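11. Oktober 2019

Wieder zu spät raus, Bus weg, also zu Fuß zur Probe. Marina schon da, Filippos natürlich nicht. Der Chor klingt im zweiten Satz immer noch wie Brei — die Altstimmen schleppen, ich auch.

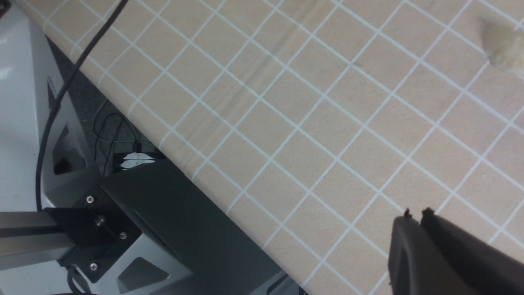

Danach kurz zu Oma. 81 wird sie, will keine Feier, will aber Mohnkuchen. Also doch Feier. Muss noch Sofia anrufen, die hat das Rezept seit August und rückt es nicht rasu.
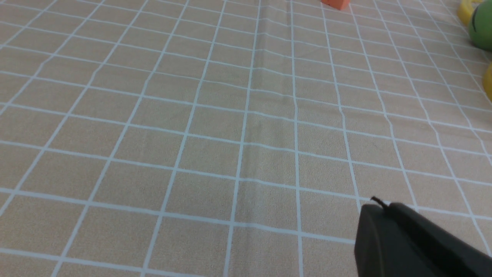
Karierte Tischdecke mit Klötzchen, Ring, Ball und Greifer

So, Nachtrag von abends. Hab mich selbst angerufen, haha. Rezept lag im Notenordner, zwischen Bach und Stromrechnung. Zwei Stunden Teig, Rücken kaputt. Morgen Mohn kaufen, Eier auch. Jetz Bett.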